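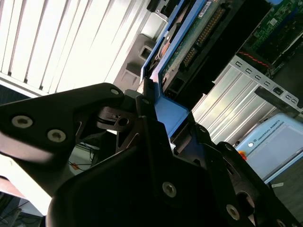

机器现在会做家务和车间里的活儿了吗？

Tenonside科学中心少年读本 适合小学四年级以上读者

一、从一个常见的问题说起

每年都有许多小读者写信到本中心，询问机器人什么时候可以替人收拾房间、洗碗、叠衣服。也有读者的家长在工厂或维修店工作，他们想知道，爸爸妈妈手里的活儿，机器现在是不是也能干。

这个问题需要分开回答。有些活儿，机器早已会做，而且做得很稳；有些活儿，机器在实验室里能做成，换一个地方就常常失败；还有一些活儿，目前仍然要靠人的双手。本文将介绍机器怎样干活，以及它们为什么会在一些看起来很简单的事情上遇到困难。

文中的部分内容来自本中心与Nivport市Brodis维修厂的合作项目。项目名为Cropper，研究的是让机械臂帮助工人拆装旧电脑。读者会看到，拆装电脑和整理房间有不少相通的地方。

二、家里已经有的机器

洗衣机、洗碗机和电饭锅，都是替人做家务的机器。人们很少把它们称作机器人，但它们承担的工作相当多。以洗衣机为例，把衣服放进去，关好门，选好程序，它就会按照顺序进水、转动、排水、甩干。

这类机器有一个共同点：活儿是在一个固定的“箱子”里完成的。洗衣机不需要知道里面哪一件是袜子，哪一件是毛巾，也不需要用手去拿。它只要让水和衣服一起转起来就可以了。

扫地机器人又前进了一步。它离开了箱子，在房间里移动，遇到墙壁会转弯，电量不足时会返回充电的地方。不过它也有自己的难处。地上如果有一根鞋带，它可能会把鞋带卷进刷子里。桌上的灰尘它够不着，椅子上的书包它也搬不走。

请想一想，收拾房间时最费工夫的是哪一部分。多数人会说，是把各种东西拿起来，放回原来的位置。这恰恰是机器最不擅长的部分。

三、工厂里的机器

工厂使用机械臂已经有很多年了。机械臂由几段“骨头”和几个“关节”组成，可以像人的手臂一样弯曲和伸展。在汽车工厂里，机械臂能够焊接车身、喷涂油漆、搬运很重的零件。

机械臂在这样的工厂里表现出色，一个重要原因是工厂替它做好了准备。零件每次都从同一个方向送来，停在同一个位置；灯光是固定的，地面是平的，无关的人员不会走进它的工作范围。机械臂只需要把同一个动作准确地重复下去。

有些工厂和店铺的情况就不同了。Brodis维修厂每天收到的旧电脑来自学校、办公室和普通家庭，大小不一，样式也不一样。有的机箱少了螺丝，有的里面积了灰，有的线被前一位主人绕成了一团。机械臂如果还按照原来的动作去做，就会抓空，或者碰到不该碰的地方。

维修厂的车间主管Ronaldo Pacheco先生在介绍项目时说：“老师傅打开机箱，看一眼就知道先动哪里。我们最初以为可以把这一眼写成说明书，后来写到第30页，还没有写完第一种机箱。”

四、机械臂的“手”

机械臂的末端通常装有一个夹爪，它相当于机械臂的手。常见的夹爪只有2根“手指”，靠一开一合来夹住物体。手指可以用金属或者硬塑料制成，表面有时会贴上防滑的材料。

人的手要灵巧得多。手指能够分别弯曲，掌心可以托住东西，皮肤下面还有许多能感觉压力、温度和疼痛的神经。我们从书包里摸一支铅笔，不用看也能分辨出铅笔和尺子。一个普通的夹爪没有皮肤，只能知道自己张开了多大，用了多大的力。有些夹爪在指尖装上了压力传感器，能够感觉到一部分信息，但与人的手相比仍然差得很远。

夹爪的形状也会带来麻烦。它往往比人的手指粗，伸进狭窄的地方时，容易撞到旁边的东西。电脑机箱里正好有许多狭窄的地方：电路板上有细小的元件，板子之间有导线，金属架的边缘离得很近。硬盘常常装在一个塑料托架里，要把托架取出来或者推进去，夹爪必须对准方向，再沿着一条直线慢慢移动。方向偏了一点，托架就会卡住。

各位读者在家里也会遇到类似的事情。例如拉开一个塞得很满的抽屉，如果只拉一边，抽屉会歪，越用力越拉不动。人会很自然地停下来，把抽屉推回去一点，摆正以后再拉。对机器来说，“感觉到歪了”“知道应该退回去”“再试一次”，都是需要专门学习的本领。

五、机械臂的“眼睛”

要想拿东西，先要看见东西。研究人员会在机械臂旁边安装摄像头，也会把一个小摄像头装在靠近夹爪的位置。旁边的摄像头看得比较全，可以知道桌子上有什么；手腕上的摄像头离物体很近，可以看清夹爪与物体之间还有多大的距离。

小摄像头跟着手腕一起转动，所以它看到的世界经常是斜的。桌子的边、机箱的边、窗户的边，都会随着手腕的转动改变方向。人歪着头看书时，心里仍然清楚书是放平的。机器需要通过计算，才能把斜着的画面与真实的位置对应起来。

光线也很重要。白天，阳光从窗外照进来，靠窗的地方会非常亮，黑色的零件则显得更暗。金属表面还会反光，同一个零件，上午和下午看起来可能很不一样。人的眼睛能很快适应这些变化，摄像头则可能把亮的地方拍成一片白，把暗的地方拍成一片黑，细节就看不见了。

还有一种情况叫作“遮挡”。夹爪伸到物体前面的时候，会把物体挡住一部分。越是接近要抓的东西，看到的反而可能越少。我们用手去捡一粒掉在桌上的芝麻，最后一刻也常常看不见芝麻，这时候帮助我们的是指尖的感觉。

六、机器怎样学习干活

让机器干活，过去的主要办法是编写程序。工程师把每一步写清楚：手臂移动到哪里，夹爪张开多大，什么时候合上。这种办法准确、可靠，适合重复的工作。它的不足之处在于，物体换了位置，程序就要修改。

近年来，许多研究团队采用另一种办法，叫作“示范学习”。由人来操纵机械臂，把一件事情从头到尾做一遍，同时记录下摄像头看到的画面和机械臂的动作。这样的记录积累得足够多以后，计算机就可以从中寻找规律，学习在看到某种画面时应当做出什么动作。

Cropper项目的研究员Iason Fragkou先生负责这部分工作。他向到访的同学介绍，他们在一个练习任务中做了大约50次示范，任务是把一个零件放到指定的位置。示范时，零件每次摆放的角度都略有不同。“如果每次都摆得一样，机器只会记住一个位置。我们把它稍微挪开，它就去抓空气了。”

这与同学们学习写字有相似之处。只描同一个字帖，换了格子就容易写歪；在大小不同的格子里都练习过，遇到新的本子就比较有把握。

示范学习也有困难。人在操纵机械臂时，自己会犹豫，会走弯路，有时还会出错，机器可能把这些也学了进去。此外，收集示范很花时间，操作人员需要长时间集中注意力。

七、哪些活儿容易，哪些活儿难

有些小读者认为，人觉得难的事，机器也会觉得难；人觉得容易的事，机器也会觉得容易。实际情况常常相反。计算很大的乘法，人要算很久，计算机一瞬间就能得出结果。把一条湿毛巾挂好，人不用动脑筋，机械臂却可能试很多次。

毛巾、衣服、电线和塑料袋，都属于柔软的物体。它们没有固定的形状，抓住一个角，其他部分就会垂下来、卷起来或者缠在一起。机器每动一下，都要重新判断物体变成了什么样子。电脑机箱里的导线也是如此，一根细线垂在外面，看上去不起眼，夹爪经过时却可能把它勾住。

硬而且形状固定的物体，相对容易处理。木块、盒子、罐头，只要看准位置，用合适的力气，一般能够拿稳。可是，如果要把一个硬的物体装进另一个硬的物体里，难度又会上升。钥匙插进锁孔、插头插进插座、硬盘托架推进机箱，都要求位置十分准确，还要懂得什么时候应该用力，什么时候应该停下。

玻璃杯和鸡蛋则考验力气的大小。夹得太松会掉，夹得太紧会碎。装满水的杯子还不能倾斜。机器要完成“把杯子从水池拿到柜子里”这样一件小事，需要同时照顾到许多方面。

最难的也许是没有说清楚的活儿。妈妈说“把桌子收拾一下”，我们知道作业本要留着，用过的纸巾要扔掉，没有吃完的苹果可以先放进冰箱。这句话里并没有提到作业本、纸巾和苹果，人是靠生活经验明白的。现在的计算机已经能够理解不少日常语言，但要把一句话变成一连串正确又安全的动作，仍然经常出错。

八、为什么做成一次还不够

同学们可能在网上看过机器人叠衣服、煮咖啡的视频。这些视频有的是真实的工作过程，有的加快了播放速度，有的是在人的遥控下完成的，还有的是从多次尝试中挑选出来的。观看时，可以留意视频的说明文字，看看制作者有没有写明播放速度和操作方式。

一件家务如果每天都要做，就不能只成功一次。假如一台机器洗盘子时常常打碎盘子，家里人很快就不愿意使用它了。在维修店里，一次失误可能损坏客人的硬盘，里面存放的照片和文件也许再也找不回来。所以，工程师不仅要看机器能不能做成，还要看它在不同的时间、不同的光线、不同的物品面前，是不是都能做成；出了差错以后，它能不能自己停下来，或者请人帮忙。

安全同样要放在前面考虑。机械臂力气较大，移动时可能碰到人。有一类机械臂专门设计成可以在人的附近工作，感觉到阻力时会停止。即使是这样的机械臂，使用之前也要由专业人员检查周围环境，并且规定谁可以靠近、谁来操作。机械臂旁边一般设有紧急停止按钮，工作人员必须知道它在什么位置。

九、人和机器怎样分工

在Brodis维修厂，目前的做法是由人和机械臂分别承担不同的步骤。哪些零件可以继续使用，由老师傅判断；缠在一起的导线，由老师傅理顺；机械臂练习的是位置比较清楚、动作比较固定的步骤，旁边始终有人看护。

Pacheco先生从事维修工作已有21年。他认为，机器最先能够帮上忙的，是让人手腕酸痛的重复动作。至于判断一台旧电脑值不值得修，他还是愿意自己来。

家庭里的分工也许会慢慢出现类似的变化。将来可能会有机器把洗好的盘子放进柜子，或者把地上的玩具拾到箱子里。但每个家庭的柜子高度不同，玩具的种类不同，主人的习惯也不同，要让一台机器适应这么多情况，还需要大量的研究。什么时候能够实现，现在没有人能给出可靠的日期，本中心也不作预测。

十、在家里可以做的小观察

同学们可以用一个简单的活动体会机器的处境。请准备一双厚手套和几样不易损坏的物品，例如积木、手帕和带盖的塑料盒。戴上手套，只用拇指和食指，试着把积木放进盒子，再把盒盖盖好，最后把手帕对折。

做的时候请留意，哪一步最慢，哪一步需要重来，自己是怎样发现出了差错的。然后闭上一只眼睛再做一遍，比较两次的感受。活动中请不要使用玻璃制品、刀具和通电的物品，也不要自行拆开家里的电脑或电器。电器内部即使已经断电，也可能仍有危险，需要由成年人或专业人员处理。

还可以选一件自己常做的家务，把它的步骤写在纸上，交给家里的另一个人，请他完全按照纸上的文字去做，没有写到的动作一律不做。多数同学会发现，第一次写的步骤里漏掉了不少内容，比如忘记写“打开柜门”，或者没有写明东西要放在第几层。

十一、词语解释

机械臂：由若干段和若干关节组成、能够按照指令移动的机器手臂。

夹爪：安装在机械臂末端、用来夹取物体的装置。

传感器：能够感受光、压力、温度等变化，并把变化转成电信号的器件。

托架：固定零件的架子。硬盘装在托架中，便于取出和安装。

电路板：安装电子元件的板子，上面的金属线路把各个元件连接起来。

示范学习：由人先做给机器看，机器再从记录中学习动作的方法。

遮挡：一个物体挡住另一个物体，使摄像头或眼睛看不到后者的全部。

本读本可供学校课堂和家庭阅读使用。班级如需参观Tenonside科学中心的机械臂展区，请由教师提前与中心教育部联系，五月份参观的班级较多，建议尽早预约。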